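Sorting a snack mountain into boxes: one big one or two?
Posted by Jasgate in Storage & Tidying, February
2577 views

My snack supply has outgrown its cupboard and is now being sorted on the table. I've got two open cartons and a pile of bags, most of them more air than food. I've labelled the boxes, but only the biscuits have a firm plan. Do the puffy bags go in flat, or standing up like files? And does it matter if crisps share with biscuits?

Pakinetti
Standing up, every time. Lay them flat and whatever's at the bottom is gravel by the end of the month. Put the heaviest packets in first, lean the big bags against the side, and stop before the flaps bulge. Keep the sticker on the front -- a label on top is no use once there's another box on it.
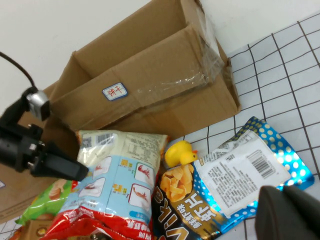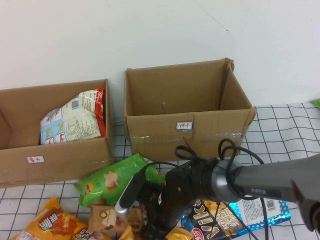 Two more replies

Cabanatuan
Just eat them. 30 bags is a weekend.

Skilla
Sharing is fine if everything's sealed, but strong flavours get into an opened packet of biscuits and you'll be dunking something prawny in your tea. Ask me how I know. I keep sweet in one box, savoury in the other, and write the earliest best-before date under the label in pencil. Also, don't trust old tape on a reused carton. Run a fresh strip along the bottom first. Mine gave way on the stairs, 9 steps up.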